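**Can a machine do the kitchen work yet?**
Stendby Forum > Home and Workshop > General talk

### Elsa Amundsen
May 1, 2023

Good evening to all. My sister and I have a small guest house in Sarnano, and every morning the same work waits for us: beds, floor, dishes, and then putting everything in its place. The Khan dishwasher we bought in February washes very well, I have no complaint. But it does not put away. For me the putting away is the part that takes my time, 30 minutes each day when the house is full.

My brother-in-law is sure that in a few years we will have arms in the kitchen for this. I am not so sure. When I read about these machines, they always move one block into one box. I would like to see a kitchen task with ordinary things which do not lie nicely, such as a cup, a bamboo board and a cup stand that has fallen on its side. A person would first put the stand on its base and then think about the cup. Does the machine know this order?

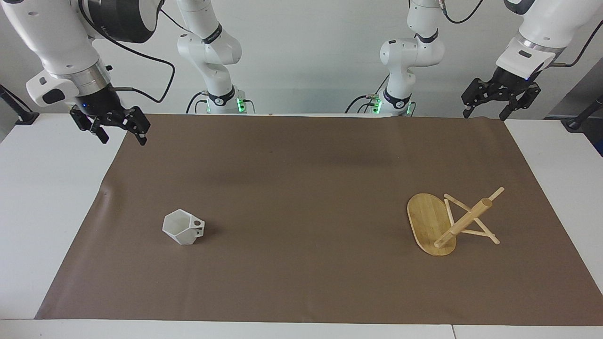 ### bent_spoon

For me the stand is the hard part. It is thin sticks joined at angles, and if it lies partly on a board you must decide where to take it so that it does not roll or pull the board with it. You and I do this with the fingers and don't even look. With a gripper that has only a pair of fingers and no skin, I would not bet on it.

The cup is easier, but a handle with a small hole is also not a gift. The peg must go in the hole. If you miss by a little, you push the whole stand.

### Esurier

I must disagree with bent_spoon. I work in a shop where we assemble lamp parts, and the machine we have does 400 pieces in a shift with a hole much smaller than the one in a cup. Putting a peg in a hole is an old problem and it is solved.

### bent_spoon

It is solved when your part always arrives in the same place, Esurier. Who brings the part to your machine? I think it is a person, or a tray that a person filled. In Elsa's kitchen no one fills the tray. The cup is where the guest left it.

### Esurier

Yes, the tray is filled by hand, I admit this. But you can help the machine in a kitchen too. Stand the cup tree up, give it free space, keep the cup well apart from it, and choose a plain surface. Then what remains is to take the cup, turn it so the handle faces the pegs, and come down slowly. I believe this is possible now, not in ten years. My question would be the time. If it needs a minute for one cup, Elsa is faster with a tired hand.

I would also choose which peg. The ones that point up and out are friendly. The low one, close to the base, I would leave without a cup. 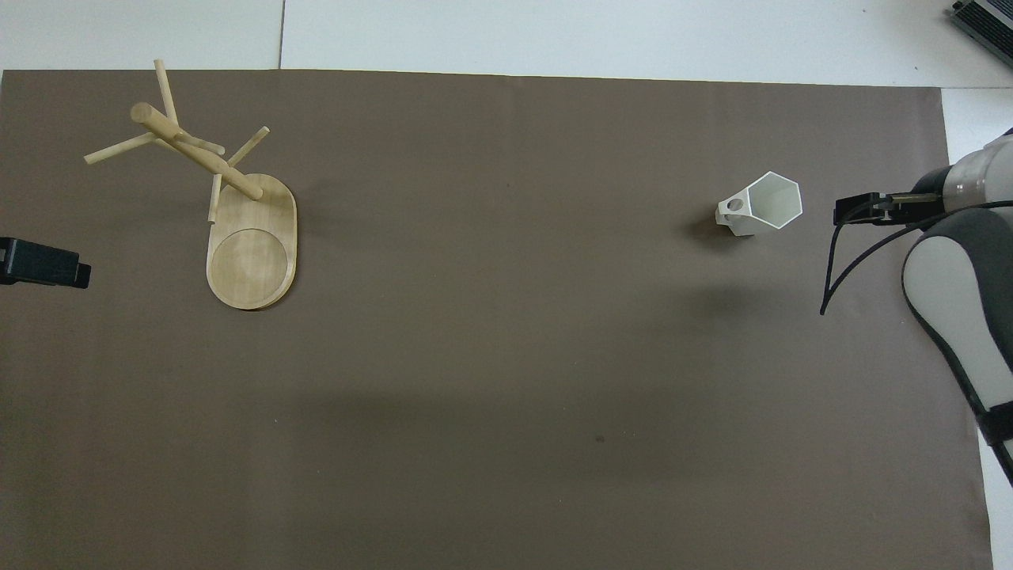

### Tania Gamage

If I must stand the tree up, clear the table and set the cup apart, I have already done the chore. At that moment the cup is in my hand! Why would I put it down again for a machine?

I don't say this to be unkind. I am 59 and my wrists hurt, and I would pay good money for real help. But help for me means that I leave the kitchen as it is and go to sleep.

### Esurier

This is a fair point, Tania. I was thinking like a shop person, where we prepare once and then repeat for hours.

### Elsa Amundsen

Thank you for all the answers. I understand it so: the hanging itself maybe yes, the untidy kitchen not yet. My brother-in-law read the thread and still says I am too strict. He is welcome to come and dry the glasses.

One more question for Esurier. When your machine drops a piece, does it stop and call you, or does it continue with the next?

### Esurier

It stops and a lamp goes on. Then I walk 10 meters and pick up the piece.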